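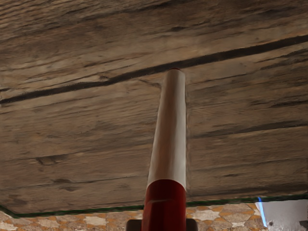 The Table at Tasham

Mererid had wanted that table since she was nine years old, and now, at last, it was hers!

It had stood in the back kitchen at Tasham since 1775, or so her grandmother always claimed, and it had come through two floods and more weddings than anyone could name. Kevin Brophy brought it over the hill in his hay wagon one bright August morning, singing the whole way (badly, and with such joy that the dogs joined in).

"Where do you want it?" he shouted.

"Everywhere!" she shouted back.

They got it through the door on the fourth try. Mererid ran her palm along the grain and found the place where she used to hide peas - oh, those awful gray peas - and she laughed until she had to sit down.

By six the whole lane had turned up. Lesego Visser carried in a plum cake as big as a cartwheel, still warm, and Jarmila brought her fiddle and a jar of pickled beets.

"Is it steady?" Jarmila asked, looking hard at the legs.

"Climb up and see," said Mererid, and held out her hand.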